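3rd March
Damp log, Kobzar store, bay 2

Carried on with the drying trial on the north wall. Meter set to the plaster scale, pins pushed in to the first mark. Reading at the skirting 84, reading at shoulder height 50. Both are relative figures on this meter and should not be quoted to Zinari as per cent moisture.

Silica gel from the Serkania tub weighed before going back in the cabinet: 757 g with tray. The February weight was taken without the tray, so the two can't be compared. Tray to be weighed on its own next time and the figure written on the underside in pencil.

Ihor Kravets has moved the second hygrometer off the window ledge and on to the inner shelf. It now reads lower than the first one by a steady margin. Salt test on both before any more readings go in the table - the sealed bag and the saturated salt pot are in the drawer under the sink. 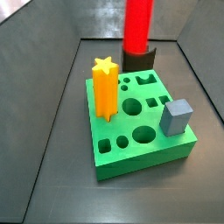 Reading time: 1 min

Damness dehumidifier left on the low setting overnight, drain hose to the floor gully. Hose had a kink behind the cabinet, straightened and tied back. Ran for 12 hours by the counter. Volume not measured, as the hose bypasses the bucket. Bucket to be used for the next run even if it means emptying it twice.

Paint flaking along the old pipe chase, worst at the lower bracket. Scraped a patch back to sound plaster. White crystals under the paint, brushed off dry and bagged. No wet cleaning there until the salts have been looked at.

Outside, the gutter joint above bay 2 still drips. Any fall in the wall readings before that is mended should be treated with caution - the wall may only be following the weather.

To do: tray weight, salt test, mark pin positions on the wall with tape, ask Ihor for the gutter ladder.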